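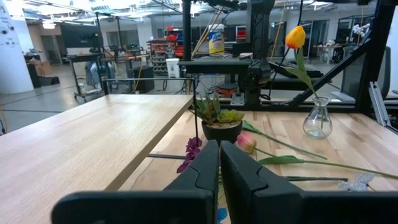 休闲钓鱼中放流鱼的处理时间调查
课程小组报告(第二组)

组员:Malathi Rajan、Kanyarat Onsri、Naheed Usmani、Tadhg Kavanagh
指导老师:Vinzenz Hollenstein
执笔:Kanyarat Onsri(第一至四节)、Tadhg Kavanagh(第五节和附记)

一、为什么选这个题目

我们组里有两个人从小钓鱼,另外两个人在选这门课以前没有拿过鱼竿。第一次开会的时候,大家对一个问题有不同的看法:钓上来的鱼再放回水里,它到底能不能活得好。Tadhg 认为只要鱼自己游走了就是好的。Malathi 读过几篇文章,她说鱼游走以后还可能在一两天里死去,岸上的人看不见。

我们没有条件跟踪放流以后的鱼,所以把题目缩小到一件我们能够测量的事情:鱼离开水的时间有多长,以及什么因素让这个时间变长。老师同意了这个范围,并且提醒我们,报告里不可以从“离水时间长”直接写成“鱼死了”。我们尽量遵守这一点。

二、地点和对象

调查在 Numasau 湖的东岸进行。这个湖允许钓鱼,由 Kidedton 钓鱼会管理东岸的八个钓位。湖里主要的鱼是河鲈和狗鱼,也有一些拟鲤。按照钓鱼会的规定,狗鱼在不够尺寸的时候必须放流,河鲈可以由钓鱼的人自己决定。

钓鱼会的会刊上写,东岸每年登记的钓鱼次数是 4,000 次。这个数字我们没有办法核对,只是抄在这里,让读者知道这个地方的使用程度。

我们一共记录了 425 条鱼的放流。带走的鱼没有记录在内。每次去湖边由两个人一组,一个人按秒表,另外一个人写表格。开始以前,我们先向钓鱼的人说明目的,得到同意才站到旁边。有几位不愿意,我们就去别的钓位。

三、方法

秒表从鱼的头部完全离开水面开始,到鱼整个身体回到水里结束。如果中间鱼被放进装了水的桶或者留在水里的抄网,秒表暂停,回到空气里再继续。这个规则看起来简单,在实际操作时有困难,例如鱼在抄网里一半在水面上、一半在水面下。我们决定以鳃盖为准:鳃盖在空气里,就算离水。

表格上记录的内容有:鱼的种类、目测的大小(小、中、大)、钩的类型(有倒刺或者无倒刺,单钩或者三本钩)、钩的位置(嘴边、嘴里深处、身体外面)、使用什么工具取钩、有没有拍照、有没有量长度。水温用一支普通的温度计在岸边测,每次到达时测一次,离开时测一次。

第一天的表格不好用。格子太小,风也大,Naheed 写的字后来我们自己都读不懂。从第二次起我们改用竖的版面,每一页只放四条鱼,浪费纸,但是错误少了很多。第一天的记录没有算进 425 条里面。

四、结果

因为分布很不对称,我们在比较的时候使用中位数,没有使用平均数。少数几条鱼离水时间非常长,会把平均数拉高。

最明显的差别是拍照。没有拍照的鱼,多数在取钩以后马上回到水里。拍照的鱼,离水时间的中位数差不多是没有拍照的两倍。时间大部分花在寻找手机、擦手、解锁和等待同伴走过来,按快门本身很快。有一位先生把手机交给我们以后才去提鱼,他的时间就和不拍照的人接近。

第二个因素是钩。三本钩比单钩慢,这一点我们事先猜到了。有倒刺的单钩和无倒刺的单钩之间,差别比我们期望的小。Malathi 认为原因是使用有倒刺钩的人多数很有经验,手里已经拿好了钳子。我们没有询问钓鱼的年数,所以这只是一个猜测。

取钩工具方面,使用长嘴钳的人比只用手的人快,特别是钩在嘴里深处的时候。东岸很多人使用 Lecomte 牌的取钩器,渔具店里有卖,我们自己也买了一把练习。Kanyarat 觉得它在小鱼身上不方便,因为头部太宽。狗鱼的牙齿很尖,没有工具的人会犹豫,离水时间因此增加。

量长度也需要时间,但是在狗鱼这里不容易避免,规定要求知道它是不是够尺寸。我们看到两种做法。一种是把鱼放在干的地面上,用卷尺量。另外一种是用弄湿的量鱼垫,鱼比较安静,量得也快。使用垫子的人少。

水温和离水时间没有看出关系。这不奇怪,水温影响的应该是鱼的恢复,不是人的动作。

五、讨论

首先要说明样本的问题。愿意让我们站在旁边的人,可能本来就是比较小心的人。而且一个人知道有秒表在走,自己也会加快。Naheed 在星期四傍晚坐在比较远的长椅上观察,没有拿表格,她的印象是大家动作慢一些。印象不是数据,我们写在这里只是为了诚实。

其次,两个组员同时按秒表的时候,结果不会完全一样。我们做过一次对照,差别通常很小,但是在鱼掉到地上又被捡起来的情况下,两个人对“开始”和“结束”的理解可以不同。

第三,我们原来打算比较 Numasau 湖和 Dredano 水库。水库那边在十一月提前关闭了钓位,我们只去过一次,风很大,一条鱼也没有记录到。所以这份报告只代表一个湖、一个季节。

关于建议,组里讨论了比较久。Tadhg 想写得强一点,要求钓鱼会禁止三本钩。其他三个人觉得我们的数据不够支持禁止。最后我们同意以下几点,准备寄给 Kidedton 钓鱼会:

在提鱼以前先准备好手机和钳子,让鱼留在水里的网中等待。

在每个钓位的牌子上加一行字,提醒用湿的手和湿的垫子。

钓鱼会可以在入口的小屋放几块可以借用的量鱼垫。

如果钩吞得很深,剪断线可能比继续取钩好。这一条来自文献,我们自己没有测量,寄出的时候会注明。

六、如果再做一次

我们会加上钓鱼年数的问题,也会记录鱼有没有掉在地上,这一栏在后半段才加进去,所以不能用来分析。老师还建议在鱼回到水里以后,记录它多久才离开岸边。我们试过几条,水太浑,很快就看不见鱼了。

大小的目测也不太可靠。同一条河鲈,Malathi 写“中”,Tadhg 写“大”。下次应该先用尺子练习,或者干脆只分两类。

附记

原始表格已经由 Naheed 输入电脑,纸的版本放在文件夹里,交给了 Hollenstein 老师。表格里没有钓鱼人的姓名。感谢东岸的各位钓友允许我们打扰,也感谢借给我们雨伞的那位女士,伞我们已经还到小屋了。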